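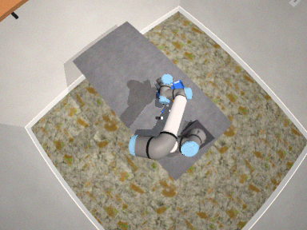
Simulation results for the Hultis project
Student report, Tuesday, July 16, 2024

The goal of our work was to check if changing the floor and wall textures during training makes a grasping policy more stable. We trained two policies in the Skillora simulator. The first one always saw the same plain room. For the second one, the floor pattern was chosen again in every episode, from a set of 12 textures. The arm and the gray table stayed the same in both cases.

Each policy was then tested in 6 new rooms. The first policy reached the target object in 2 of them, and the second policy in 4. Most failures happened when the arm covered the small objects from the high camera. In these cases the policy moved to the shadow of the wrist.

We did not test other light positions. This will be done in October, together with a second camera at the side of the table.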